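4.2 Where the tea things live: storage, display and the shared kitchen table

We turn now to a matter that came up so often in our conversations with households in Bisden and Ellside that it would have been wrong to leave it in a footnote, although that was where it sat in our first draft. Cups and mugs, as we said in the introduction, are among the few things in a home that are handled by nearly everyone, every day, and yet they are seldom written about unless they are old or valuable. Most of the 73 households who took part in the study began by telling us that they had nothing interesting to show us. They then talked, very often, for the rest of the morning.

We had asked each household to keep a simple diary for 15 days, noting which cup or mug was used, by whom, and where it was put down afterwards. The diaries varied a good deal. Some were kept with great care, in two colours of ink, and others trailed off after the first weekend and were picked up again with an apology in the margin. We have used all of them, as the gaps were often as telling as the entries (one family in Ellside stopped writing when the kettle broke and began again when the new one came, with a full page on the kettle). Together with the visits, they gave us a fair picture of how things move between cupboard, table, sink and the arm of the sofa.

Three kinds of place need to be told apart. The first is the resting place, where a mug is kept when it is clean and wanted by no one. The second is the waiting place, where it stands between uses on the same day, rinsed or unrinsed, and where it is understood by the rest of the household to be taken. The third we have called the parking place, for want of a better name, and it covers every windowsill, stair, shelf and washing machine on which a mug may be left by someone who meant to come back for it. Earlier work on kitchens has had a great deal to say on the first of these and very little on the other two, perhaps for the plain reason that a researcher who calls by appointment will nearly always find the parking places cleared.

The resting place was, in most homes, a matter of long habit. Mugs in daily use were kept at the front of the shelf and those kept for visitors at the back, and people could reach for their own without looking. In Ellside, where the older terraces have narrow kitchens with one wall cupboard, hooks under the shelf were common and were spoken of with affection, even by those who had lost a handle or two to them. In Bisden the kitchens are newer and rather larger, and the favourites tended to stand out on the worktop beside the kettle. We had expected the bigger kitchens to hold more mugs in all, and so they did, but the number in regular use hardly differed between the two places. People seem to settle on a few and stay with them.

What makes a mug a favourite is harder to say, and we are wary of making too much of the reasons people gave, which sometimes changed between the first visit and the second. Weight was mentioned often, as was the thickness of the rim. Pictures and slogans were mentioned less than we had thought they would be, and several people who owned a printed mug given to them by a grandchild admitted, a little guiltily, that they drank from something else.

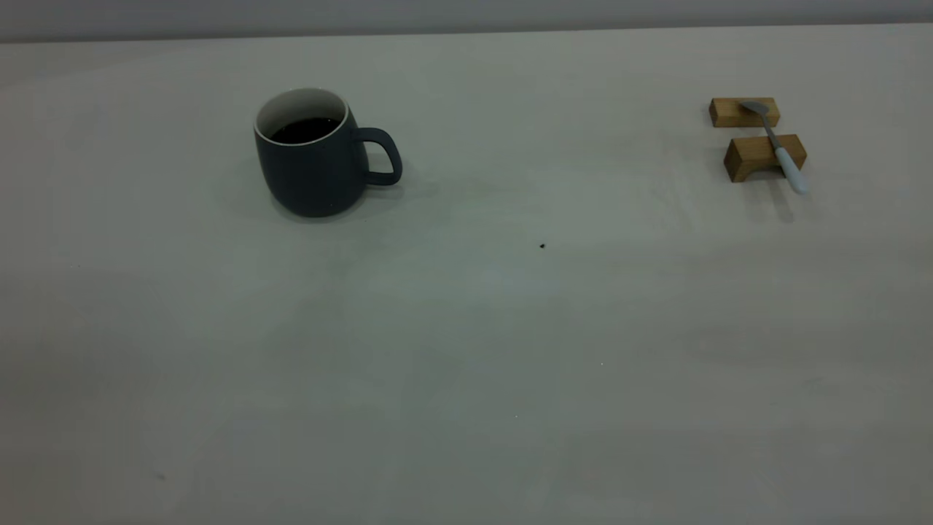 Figure 4. Mug on a pale grey tabletop.

Colour deserves a paragraph of its own, for it was the point on which our diary keepers were most willing to disagree with one another. Those who liked a white or cream inside wanted to judge the strength of their tea, and would not be argued out of it. Others cared only for the outside, and here the darker plain glazes had loyal friends. A dark slate grey with a little blue in it and a matt finish, as on the mug in Figure 4, is the sort of colour that people described to us as restful, or as going with everything. The rounded body, drawing in towards the base, belongs to a family of shapes that many of them called comfortable, and several cupped their hands in the air to show us what they meant. Against this, one household in Bisden had given away every dark mug they owned, on the grounds that tea stains could hide in them for weeks.

The waiting place brings us back to the table. In homes with more than two adults, a mug left standing on the table was rarely moved by anyone but its user, and the diaries record some mild quarrels where this was forgotten. Where there were small children the rule gave way to a simpler one, and everything was pushed well back from the edge. We return to these homes in section 4.3, where we look at what changes when a child is first allowed a mug of their own.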